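Nistden 7 Heated Airer: Set-up Guide

Section 4: First use and everyday drying

Read Section 3 (Choosing a place for the airer) before you start. The airer must stand on a level floor with all four feet locked.

4.1 Before you load

1. Unfold both wings until the side catches click.
2. Check that the cable runs behind the rear leg and does not touch the rails.
3. Plug the airer into a wall socket. Do not use an extension lead.
4. Press the power button. The green light comes on and the rails start to warm.
5. Leave the airer empty for 60 minutes. A slight smell is normal the first time and goes away.

Note: The rails do not feel hot to the touch. They are at working warmth when the green light stops flashing.

4.2 Preparing the washing

1. Spin the washing at the highest speed the care label allows.
2. Sort it by thickness. Thick cotton and fleece go on the lower rails, thin items on the wings.
3. Close zips and turn pockets out. Open out the hood on hooded tops, so that the two layers do not lie against each other.

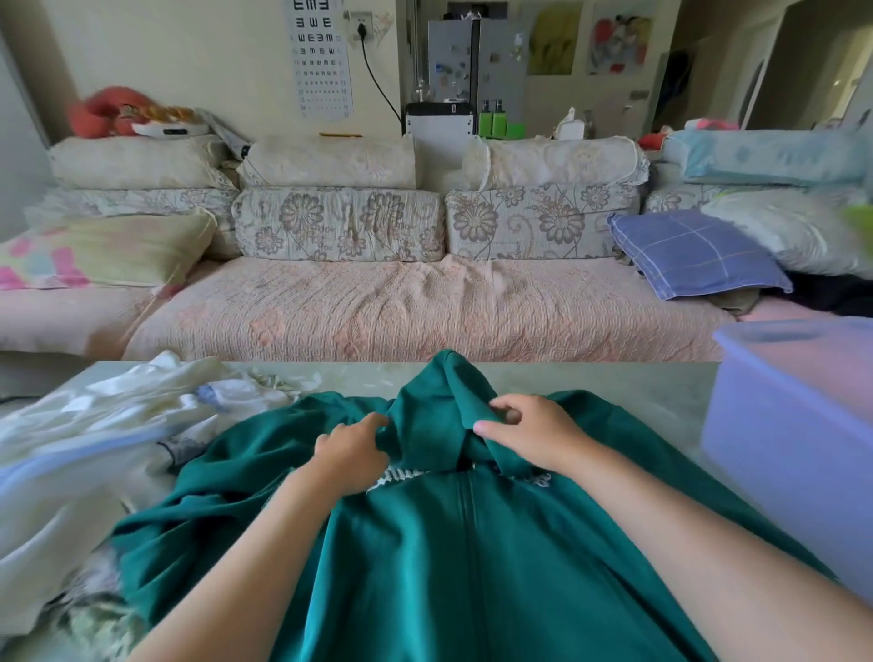 4.3 Loading the rails

1. Hang each item over two rails where there is room. One layer per rail dries fastest.
2. Keep the total load under the limit printed on the label beneath the left wing.
3. Load both wings evenly. If only one wing is in use, choose the one nearest the wall.
4. Fit the cover (sold separately as the Pulden cover) with the vent at the top.

CAUTION: Never hang items that are dripping. Water can run down the legs and into the control box.

CAUTION: Do not dry anything that has been cleaned with white spirit, petrol or dry-cleaning fluid.

4.4 Setting the timer

1. Press TIMER once for each hour you need, up to 7 hours.
2. Press START. The display counts down in minutes.
3. To stop early, hold START until the display goes blank.

If the display shows E2, the airer has become too warm. Unplug it, take off the cover and let it cool before you try again.

4.5 Unloading and putting away

1. Switch off at the wall and take the washing down, thin items first.
2. Feel seams, cuffs and waistbands. Anything still damp goes back on for another hour.
3. Fold sheets and covers on a flat surface and press the air out with your hands.

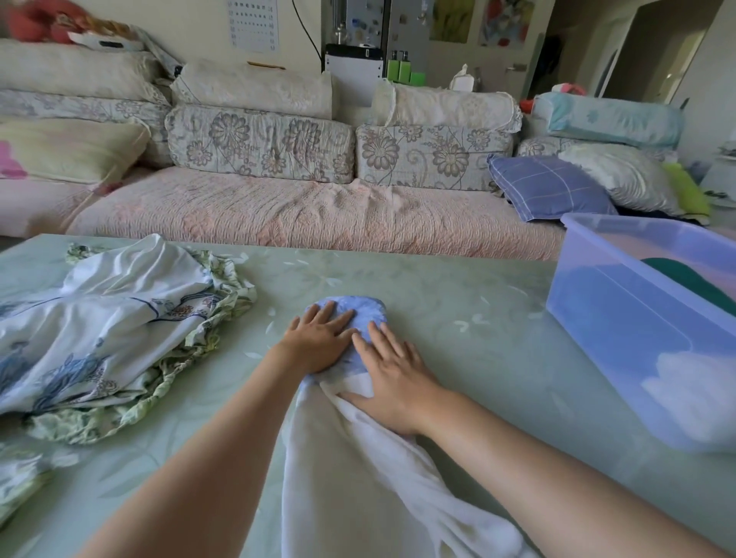 4. Leave bedding out overnight before it goes into a closed box or cupboard.
5. Wipe the rails with a dry cloth, release the side catches and fold the wings down.

Spare catches and feet: order part 148 from Makhubela Spares.

Guide last revised 11 Aug 2020.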